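收纳与文具区安全检查表(带批注版)
表号:1482
区域:Wollo 二层,47 号房间,含门口走道、靠墙柜子、大理石花纹台面
检查月份:九月
检查人:我(Jolien Van Beek)
陪同:Trí Tiêu,前半段在,后半段被叫去签收快递了
抄送:Aliki Nikolaidis、Ľubomír Štefanec

填表之前先啰嗦两句。结果栏照旧三种写法:合格、待改、不适用。批注是我边走边记的,回来只改了错别字,语气随便了点,大家凑合看。上次有人跟我说表格太干,看完不知道到底要干嘛,所以这次我把想到的都写上了,嫌长的直接翻到最后的待办。

一、进门和走道

1.1 门能完全打开,门后没有堆东西
结果:合格
批注:门后那两卷包装纸终于搬走了,感谢!我推门推到底,门吸吸得住。门把手有一点松,晃起来咔哒响,还不到要修的程度,先记着。

1.2 走道没有绊脚的物品
结果:待改
批注:走道中间有个 Figueiredo 的纸箱,压扁了靠在墙边,可是它自己会慢慢滑下来(我检查的时候就滑了一次,差点砸到 Trí 的脚)。压扁的纸箱请直接送到楼下回收点,别"先靠一下"。我知道大家都是想着下楼时顺手带走,我自己也这样,然后一靠就是一个礼拜。

1.3 地面干燥、无碎屑
结果:合格
批注:角落里扫出来两枚订书钉和一小截美工刀片。刀片!请大家看第三部分 3.4 的批注,我在那里好好念叨了一通。

1.4 照明正常
结果:合格
批注:进门那盏灯开了以后要等一会儿才亮足。上午来的时候外面天光好,看不太出来,傍晚应该会明显些。Ľubomír 说灯管他有备用的,等它真不行了再换。我的意见是趁早换,反正都有备用的了嘛。

1.5 应急出口标识清晰可见
结果:合格
批注:标识本身没问题。柜顶上放了一盆绿萝,叶子垂下来快要碰到标识了,再长两个月就该挡住了。请绿萝的主人给它换个地方,或者剪一剪。

二、靠墙的柜子和抽屉

2.1 柜体固定在墙上
结果:合格
批注:我用力推了,没晃。上层不放重物这条大家执行得不错,只有一箱打印纸还在上面,我和 Trí 一起抬下来了。一个人别抬,真的挺沉。

2.2 抽屉开合顺畅,不会整个滑出来
结果:待改
批注:最下面那个抽屉的限位坏了,拉到头会整个掉出来。我先贴了一条黄色胶带提醒,可是胶带这种东西过两天大家就看不见了(眼睛自动过滤)。请 Ľubomír 安排修,修好之前里面只放软的东西,抹布、气泡袋之类。

2.3 清洁剂单独存放,标签完整
结果:合格
批注:有一瓶玻璃水的标签快掉了,我用透明胶重新粘好。分装瓶上一定要写名字,上个月有一瓶只写了个"蓝",我闻了半天也不知道是什么,最后按未知液体处理掉了。

2.4 柜内物品与清单一致
结果:待改
批注:清单该更新了。上面还写着 Hikico 的打孔器,那个早就坏了扔了。倒是多出来一盒回形针和一摞便签,没登记。都是小东西,可清单跟实物对不上的话,下次检查的人就得从头再数,很烦的。Aliki,麻烦你改一下电子版。

2.5 急救包在位,未过期
结果:合格
批注:在柜子左边那一格,封条完好。创可贴剩得不多,我下次带一盒来补。

三、台面、笔架和分类盒

这一部分是本次的重点,因为东西最杂,大家手也最常往那边伸。上次的表里只有"台面整洁"四个字,什么叫整洁呢,十个人有十种说法,我这次拆开来写。

3.1 笔架放置稳固,离台边有距离
结果:合格
批注:就是那个桃色的网孔笔架,放在台面左后方那个。位置我很满意,靠后,路过的人袖子刮不到。我轻轻推了一下,会滑一点,底下垫两小片防滑贴就好了。防滑贴柜子里有,圆的那种。 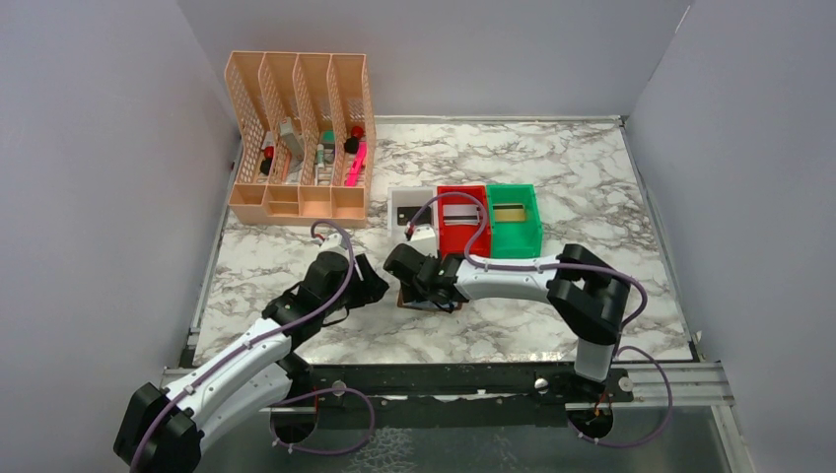

图一 台面收纳:桃色笔架,旁边依次是白、红、绿三个敞口盒。

3.2 笔类盖好笔帽
结果:合格
批注:最左边那格的记号笔红帽盖着,好评。没盖帽的记号笔有两个毛病,一是干得快,二是戳到手或者袖子上洗不掉,我有一件米色外套就是这么毁的,到现在还心疼。最右边那格的粉色荧光笔是往外斜着的,不算违规,可我每次看见都想给它扶一扶。要是哪天换了更长的笔,请放到靠里的格子,别让它朝着人的方向伸出来。

3.3 笔架格位不超载
结果:合格
批注:现在这个量刚刚好,伸手就能拿到想要的那支。以前塞得满满当当的时候,抽一支带出来三支,哗啦啦全掉地上。我跟 Trí 商量了一下,规矩就简单点:格子里的东西能单独抽出来就算合格,抽一个带一个就算超载。前面那一排浅格留给零碎,橡皮、夹子什么的,别往里放图钉,浅格敞着口,手指一摸就中招。图钉请继续放带盖的小盒。

3.4 刀具不放进笔架
结果:合格
批注:好了,来念叨刀片。美工刀、剪刀、裁纸刀,全部回柜子第二层的硬壳盒,用完就回。笔架是网孔的,刀尖从孔里钻出来不是不可能,而且大家伸手拿笔的时候多半眼睛在看别处。掰下来的旧刀片进铁罐,铁罐在窗台上,罐身写了很大的字。地上那截刀片我不追究是谁的,下不为例哈。

3.5 分类盒排列整齐,边缘无裂口
结果:合格
批注:白、红、绿三个盒子并排挨着,颜色一眼就能分清,这一点我特别喜欢。盒沿我用手指摸了一圈,没有毛刺。Xiomara 之前提过想再添一个蓝色的,我没意见,添之前请先想好蓝色装什么!我们家厨房就有个"以后再说"的盒子,现在里面什么都有。

3.6 盒内物品放平,不高出盒口
结果:合格
批注:盒子里的东西都低于盒口,手从上面经过不会刮到。往盒子里放卡片的时候请放到底,别斜着架在盒沿上,架着的那种碰一下就翻出来,滑到桌子后面去了还得趴下找。Trí 建议在盒底贴张小纸条写类别,我觉得可以试试,字写大点,我这眼神……

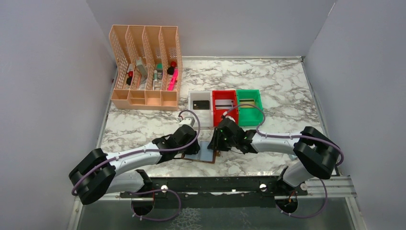 图二 三个盒子挨着放,红盒居中,里面有一张浅色卡片。

3.7 相邻盒子之间不夹东西
结果:合格
批注:挨着放的好处是不占地方,坏处是缝里爱藏薄片,便签、票据最容易掉进去。擦桌子的时候把三个盒子一起抬开看一眼,再原样放回去,顺序别换,白在左,绿在右。上回顺序换过一次,有人凭手感往左边放,结果全放错了,整理了一下午。

3.8 台面清洁
结果:合格
批注:大理石花纹的台面有个讲究,灰的棕的纹路本来就多,脏了不容易看出来。我的办法是用白色湿布擦一把,再看布。这次布上有一点点铅笔灰,别的没什么。请不要用百洁布粗糙的那面,会把表面弄花。

3.9 台面边缘的金属条完好,不翘起
结果:合格
批注:顺着摸了一遍,平的。去年另一个房间的金属边翘了一个角,勾破过人的毛衣,从那以后我就把这条加进表里了。摸的时候慢一点,用指腹,别用手掌一把撸过去。

3.10 台面上没有饮料和食物
结果:合格
批注:没有,很棒。杯子请放窗边小桌。带盖的也一样放那边,别跟我讲盖子很紧,每个打翻过的人都跟我讲过盖子很紧。

四、电源和插座

4.1 插线板不串接
结果:合格
批注:窗边那组以前串了两级,现在改成直接插墙上了。Ľubomír 改的,顺便还把线理了,看着舒服多了。

4.2 插头无松动、无变色
结果:合格
批注:Werkon 那台碎纸机的插头摸着有点温,我拔下来看过,没有变色。碎纸机一次别连续用超过 10 分钟,让它歇会儿。进纸口上方不要挂工牌绳,也不要弯着腰垂着围巾去碎纸,天快凉了,提前说一声。

4.3 地面线缆有盖板
结果:待改
批注:碎纸机到墙那一小段还是裸着的。盖板已经在路上了,Trí 下去签收的那个快递我猜就是,等他拆开再说。在那之前走那边请抬脚。

五、整理习惯(不打分,纯聊天)

Aliki 问我能不能把这部分做成打分的,我想了想还是算了。习惯这种事一打分就没意思了,大家会专门为检查那天收拾,检查完又散了。我就写几件我看到的吧。

用完归位这件事做得比春天好太多。春天那阵子找一支红笔要翻三个抽屉,现在一抬眼就在笔架上。可能是因为笔架就放在手边,放回去比随手一丢还省事,收纳的东西离得近真的有用。

废纸还是会攒。碎纸机旁边那一摞我没翻,不知道哪些要留。要留的请在最上面夹一张写着名字的纸,没名字的月底我就处理了,先打招呼啊,别到时候来找我。

借东西的登记本终于有人写了,Xiomara 字最漂亮。有几条只写了"借笔",没写谁借的,我猜了半天也猜不出来。登记本在柜子侧面挂着,笔也拴在上面,麻烦写全名。

还有一个小建议,新来的同事第一天请谁带着走一遍这张表,不用全念,重点看刀具放哪儿、急救包在哪儿、杯子放哪儿。我上次是把表发过去让人自己看,结果对方很客气地说看过了,转头就把咖啡搁在登记本上。

六、待办

走道压扁的纸箱送回收点——谁经过谁带走,今天下班前
柜顶绿萝挪位或修剪——绿萝主人,请自首
最下层抽屉限位维修——Ľubomír
柜内清单更新,删掉打孔器,补上回形针和便签——Aliki
笔架底部加防滑贴——我,已经拿好了,回头就贴
盒底类别纸条试用——Trí 写,字要大
碎纸机线缆盖板——Trí,等快递
创可贴补货——我
门把手松动——先观察,下次检查再看

七、其他人的留言

Trí Tiêu:快递拆了,是盖板,长度差一截,我再问问能不能补一段。纸条我写好了,用的粗笔,Jolien 你不戴眼镜也看得见。

Ľubomír Štefanec:抽屉我看过,要换一个小塑料件,换之前黄胶带别撕。灯管也一起换吧,省得爬两次梯子。

Aliki Nikolaidis:清单改好了。便签我按"摞"登记的,不要问我一摞有多少张。另外 3.8 白布那个办法我回家试了我家的灶台,不该试的,擦了一晚上。

Xiomara Yazzie:绿萝是我的……已经搬到窗台上了,放在铁罐旁边,没有挡住罐身的字。蓝盒子我再想想装什么。

签名:Jolien Van Beek
复核:Ľubomír Štefanec(抽屉修好后补签)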